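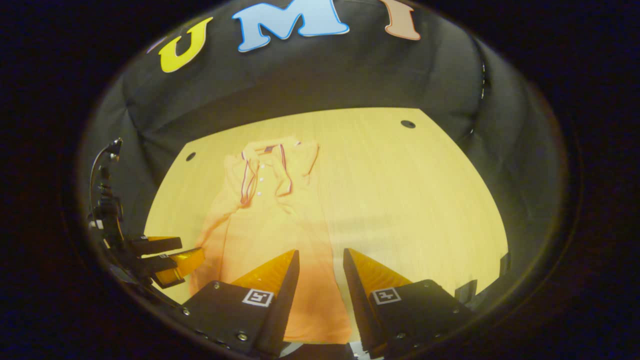
Clivico Folding Table with Fabric Surround

Item no. 655
Made by Cludlow
In stock – ships from our Fraser warehouse

Overview

The Clivico is a freestanding table for folding shirts, sweaters, towels and other flat laundry. It has a pale wooden top and a black fabric surround that closes off the back and both sides. You work from the open front. Most of our customers use it in shop back rooms, school uniform stores and life-skills classrooms, and a fair number have ended up in ordinary laundry rooms at home.

The table was first sold in January under the Remurar name. It is the same product. Parts bought for a Remurar table fit the Clivico and the other way round, including the surround, the poles and the leg set.

The top

The top is deep enough to lay an adult polo shirt out full length, collar to the back and hem to the front, and still fold it without anything hanging over the edge. The finish is smooth so knit fabrics slide instead of catching. The color is light on purpose. Dark and bright clothes show up well on it, and you can spot a loose thread or a missed button before the shirt goes on the pile. White items are a little harder to see in strong light, and some customers put a gray mat down for those.

There are two small round holes in the top, one near each back corner. These are the fixing points for the surround. If you use the table without the surround, leave the holes open or fit the plugs from the spares bag. Don't put screws in them.

The surround

The surround is one piece of heavy black fabric. It hangs from a rail behind the table and wraps around to the front corners. It keeps piles from sliding off the back and stops socks and small items from going down behind the table. It also cuts down on what people can see around them, which teachers tell us helps in a busy room.

It will have creases when it comes out of the box. They drop out over a week or two. You can use a steamer on low from the outside, but don't iron it.

The fabric takes stick-on felt, cut-out letters and most light hook-backed shapes along the upper edge. Letters are not included with the table. Several schools have put up the room name or the class name in colored letters. Use letters with a flat back and press them on while the fabric is pulled tight, otherwise they lift at the corners when the surround is moved.

Specifications

Product: folding table with three-sided fabric surround
Top: wood, pale finish
Surround: black fabric, one piece, removable
Fixing holes in top: 2, back corners
Width of top: 1000 mm
Height: fixed
Spacing between leg braces: 327 mm
Clearance behind table for rail: 200 mm
Assembly: needed, one person can do it, two is easier
Tools: hex key included
Use: indoor only

What's in the box

Table top
Leg set with braces
Rail and two poles
Fabric surround
Spares bag (plugs, bolts, feet)
Hex key
Instruction sheet

Setting it up

Lay the top face down on a blanket or on the flattened carton. Bolt the legs on finger tight, add the braces, then go around again with the hex key. Turn the table over with the help of a second person if you have one. Check that it stands level. The feet screw in and out to take up small differences in the floor.

Drop the poles into the back corner holes and push down until they stop. Fit the rail across the poles. Hang the surround from the middle outwards, keeping the seam at the center of the rail. Bring the sides forward and fasten the ties under the front corners of the top. The ties should be snug but not so tight that they pull the fabric flat against the edge, or you will lose the space at the sides.

Leave 200 mm free behind the table. If you push it right up to a wall the rail will rub.

Folding a polo shirt on the Clivico

New users often ask for a starting point. This is the method on the card we send to schools. It was written by Merja Lindqvist, who ran a uniform shop before she came to work for us.

1. Button the placket. If you leave it open the collar will not sit.
2. Lay the shirt on the table with the collar at the back and the hem toward you. The card shows it front side down. If you are teaching beginners, let them lay it front side up first, smooth it, and then turn it over.
3. Pull the sleeves out flat and smooth the shoulders. Bunching near the shoulder is the usual cause of a lopsided fold.
4. Fold one side in to the middle and lay the sleeve back along the body.
5. Do the same on the other side.
6. Bring the hem up to just below the collar, then fold once more if you want it smaller.
7. Turn the shirt over and settle the collar with your fingers.

For striped or trimmed collars, check that the trim lines up on both sides before you put the shirt on the pile. It takes a second and it makes a shelf look much better.

T-shirts go the same way without step 1. For long sleeves, fold the sleeve down along the body in step 4 and back up on itself if it runs past the hem. Towels are easier from the side – turn them so the long edge faces you.

Care

Wipe the top with a damp cloth and dry it. Don't leave wet laundry on it, and don't use it as an ironing surface. Heat will mark the finish and we can't replace a top under warranty for that.

Take stick-on letters off before washing the surround. Wash it cold, on its own for the first wash, and hang it to dry. Brush lint off between washes with a dry clothes brush. Black fabric shows lint, especially if you fold a lot of towels.

Check the leg bolts once after the first month and then whenever you move the table.

Replacement parts

Surround, black
Rail and pole set
Leg set with bolts
Spares bag
Folding card, printed

We do not sell the top on its own. Surrounds are made in batches, and almost 200 were added to stock with the last one, so there should be no wait on those at present.

Questions we get

Does it fold up for storage?
No. The name refers to what you do on it. The poles and rail lift out and the surround rolls up, but the legs are meant to stay bolted on.

Can I use it without the surround?
Yes. Take out the poles and use it as a plain table.

Can two people work at it?
Not comfortably with the surround on. For two people, take the surround off and stand one person at each end, or buy two tables and put them next to each other.

Is there another fabric color?
Black only. We tried a light gray and it looked dirty very quickly where hands touched the sides.

Will it fit a child?
The height is fixed for adults and older students. Younger children need a step, and an adult should be with them.

Do you supply the letters?
No. Craft stores carry them. Get the thicker ones if you can.

Delivery and returns

The Clivico ships in one flat carton. The carton is long, so check your stairs and doorways before you order. Delivery is to the front door. If you need it brought inside, call us before the order ships and we will see what the carrier can do.

Unused tables can be returned in the original carton. Surrounds that have been hung can't be returned unless there is a fault. If a part is missing or damaged, tell us the item number and the name of the part from the instruction sheet. We don't need the whole table back.

Page last updated Nov 18, 2019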